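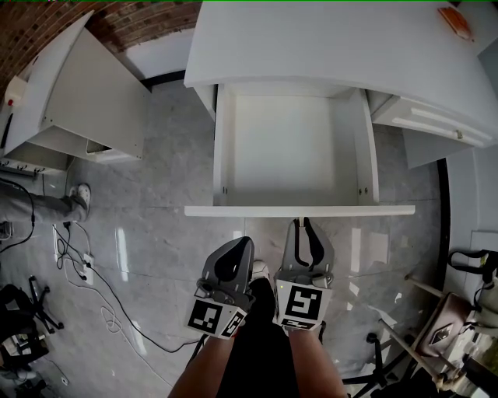
Según un comprador del escritorio Galedden, el cajón central salía hasta la mitad y ahí se plantaba, y solo al tercer intento se le ocurrió que los dos rieles tenían que ir a la misma altura. El servicio técnico de Jelta recibe esa misma queja con una puntualidad admirable. Lea el apartado entero antes de coger el destornillador.

4.3 Montaje y ajuste de los cajones

Piezas: fondo, dos laterales, frente, trasera, un par de rieles y 12 tornillos por cajón. La bolsa trae uno de repuesto, que se perderá el primero.

1. Coloque los laterales con los orificios mirando hacia dentro. Si no ve ningún orificio, los tiene al revés.

2. Deslice el fondo por la ranura inferior hasta que haga tope. Entra con la mano; si piensa en el martillo, vuelva al paso 1.

3. Atornille el frente sin apretar del todo. Compruebe la escuadra y apriete entonces.

4. Fije los rieles a 23 mm del canto inferior, medidos por los dos lados. Medir uno y suponer el otro es el origen del apartado 7, «Averías».

5. Abra y cierre el cajón vacío varias veces. Guarde los bolígrafos después.

Nota. El cajón lateral se monta igual, salvo el pomo, que se pone al final. El pomo Riviere, de venta aparte (ref. 767), usa un tornillo más corto que el de serie. No los intercambie: el largo asoma por dentro y engancha las mangas.

PRECAUCIÓN. No se apoye en un cajón abierto, ni lo use de escalón para llegar al armario. La carga máxima es de 12 kg repartidos, y usted pesa más.

Cables

Decida dónde irá el escritorio antes de enchufar nada. Si la toma está en el suelo, deje 500 mm libres delante y lleve los cables pegados a la pared, fuera del paso de la silla. Las ruedas siempre acaban encontrándolos. La canaleta Urkach (no incluida) se pega bajo el tablero con la superficie limpia y seca.

Para el ajuste de las puertas del armario, véase 4.4.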